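Home Recipes Pantry Notes About Contact

I made a big pot of white bean soup on Sunday and it is already gone, so I am writing it down before I forget what I did. It started as a way to use up a bag of dried beans from the back of the cupboard.

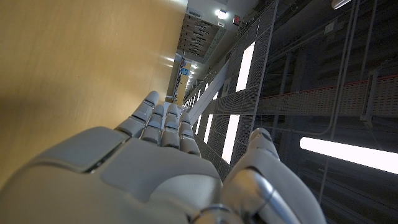

Drorndale, Wed 23 August

Soak the beans overnight in plenty of water. Drain them, then put them in the pot with an onion, two carrots, a bay leaf and enough fresh water to cover. Mine took 70 minutes at a low simmer, but old beans can take longer – start tasting early.

While they cook, fry 6 cloves of garlic in olive oil for a minute or so. I used the El Fassi oil, a mild one. Stir in a spoonful of tomato paste and let it darken a little, then tip everything into the beans. Salt goes in at this point. Give it another 20 minutes with the lid off.

I mashed about a third of the beans against the side of the pot. You could use a blender, but I didn't want to wash it.

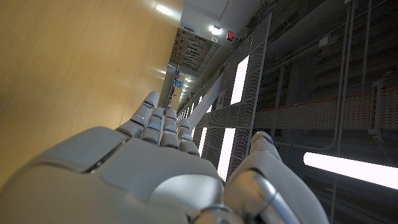 White hand, four fingers and a thumb

We ate it with toast the first night and over rice the second. It thickens a lot in the fridge, so add water when you reheat it. I have 700 grams of chickpeas from Ramari to get through next, and I plan to try the same thing with cumin and lemon.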